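Equipment > Humanoids > Tristanero

Tristanero at the Jamside open day
Last updated: April

If you came looking for the bare listing, Tristanero is our two-armed humanoid, silver-white in the forearms, with a black five-fingered hand on the right that everybody wants to shake (please ask first!). You can book it through Druvis like the rest of the shared gear. But I spent a whole day standing next to it at the open day, so you're getting my notes as well.

We gave it the shoe rack job. It's a low-drama demo and I love it: slippers on a shelf, in pairs, gray ones together and off-white ones together, with enough room between them to get a hand in. I had wanted to do cups again. Heino Luik talked me out of it, and he was right, as slippers are much friendlier to watch. They're soft, they sit a bit crooked, and people have opinions about how they should go. One visitor told me very firmly that toes go to the wall. I wrote it down!

What surprised me most was how long people stayed. We ran 18 sessions and I'd planned on folks drifting off after a couple of minutes, but the kids in particular wanted to see the hand open up, palm to the ceiling, over and over. I ended up doing my talk from the carpet, sitting down (my knees have since filed a complaint).

Things people asked, with the answers I should have given:

Can it do laces? Not with us. We've only tried slip-ons, and the thicker slides are fussier than the flat ones because they hang over the front rail if you let go a little too soon.

Does it need a special rack? No. Ours is a plain wooden shelf in a black metal frame. We moved it twice during the morning and had to set the shelf height again each time, so pick a spot and leave it there.

Who gets to run it? Anyone who has done the 3 hour introduction with Indrek Kairys. He's patient and he'll let you make your own mistakes, up to a point. Visitors can watch from the taped line.

If you're booking for your own event, ask for the Baranauskienė room. It has carpet tiles, it's quiet, and there are enough outlets along the wall. Bring cable covers, though. I didn't, and I spent the lunch break nudging cords out of the way with my foot. Allow 19 minutes for setup and the same again to pack up, and keep both arms lowered when you move it through the door.

Related items
Spare hands and wrist cuffs
Introduction session with Indrek
Booking the Baranauskienė room
Cup stacking demo notes 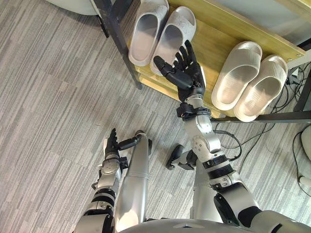

Jamside Demonstrations Team

Tristanero at the rack. Bookings go through Druvis.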